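# The Shift Log Is Part of the Machine

Derura put two-handed robots on its kitchen prep line in December, after rehearsing the tasks in simulation.
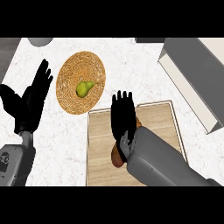
Who answers for a tray the robot got wrong? At most sites it is the person on shift, whose name is on the log.

I think that arrangement is a mistake. The prep line at Derura had 26 workers before the change and has 26 now, so the company reports no effect on staff. The head count is accurate, but the job is different. A worker who used to cut and plate now watches 8 stations, clears stops and signs for the output. The pay grade is the old one.

The control software comes from Unbridge. It recorded 542 stops in the first month, each closed by a worker choosing a cause from a fixed menu. "Operator delay" is on the menu. "Bad grasp plan" is not — the vendor treats that as internal data. A record built this way will show slow people and sound machines, whatever took place on the floor.

Adden runs a similar line at 3000 trays a day and lets workers enter free text. The entries are harder to sort, and engineers have to read them. That cost belongs in the purchase price.

Before a site signs for robots, it should settle two items in writing: the grade for supervising them, and who can edit the stop menu. Derura has settled neither.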